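Writing a Dungeon Scene Without a Map

Most advice on underground scenes tells you to draw the map first. I doubt it helps. I drew 83 rooms for my Purkden stories and used two of them. Readers never asked where the other stairs went.

1. Pick one sense and stay with it
The usual tip is to use all five in every room. Try it and you get a shopping list. If your thief has lost her torch, give her the wall under her hand and leave smell for later.

2. Cut the history
Trudy Tipoki, who reads my drafts, crosses out any line about who built the tunnel. She's right more often than I'd like. Does Jesico the locksmith know it was dug by monks? Then why is he thinking about it with a guard behind him?

3. Let something go wrong by word 500
I don't trust word-count rules, but this one has held up for me. A wet rope will do – it doesn't have to be a monster. 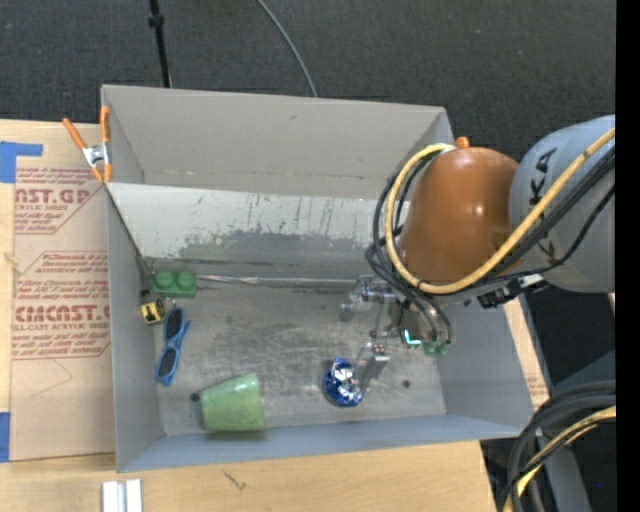
4. Read it aloud, once
Some people swear by reading aloud until it sings. After the second pass I stop hearing the words, so I doubt the rest do much. Mark where you stumble and fix only those spots.

5. Leave the exit alone
Wiremu Hollis wants every chapter to end on a cliff edge. Almost 30 chapters of that and I quit caring who fell. Let Jesico get out, sit down and eat something.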